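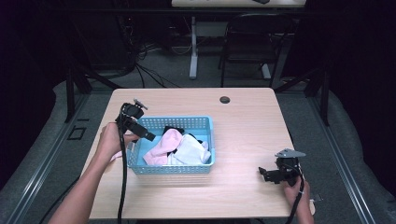
Sorting cloths for a small cleaning job and I keep losing the system. Everything comes out of the dryer, gets dumped in one of those light blue plastic baskets with the little square holes, and then it's a mess. Right now pink, black and a pale whitish blue are all in together, pink one sort of folded. Pink is bathrooms, black is floors, pale is glass. Do you fold first and then split by color, or split first? I have 38 of them and only 3 baskets. Room is tight too.

mopbucket_dernmont

Split first. Always. One color per basket, fold later if you even care – I don't. Flat table, dump it all out, make piles. Takes me maybe one song on the radio. Black ones go in their own wash btw, the lint shows up on everythng and then your glass cloths leave fuzz on the windows.

Sisley

folding is a waste for rags. just roll em

gridlines14

Disagree on rolling, they unroll in the van. Fold in thirds, stand them on edge in the basket so you see the colors from the top. We did it this way at Grallidik with up to 14 of each. Also keep the glass ones away form fabric softener – streaks.

Babaei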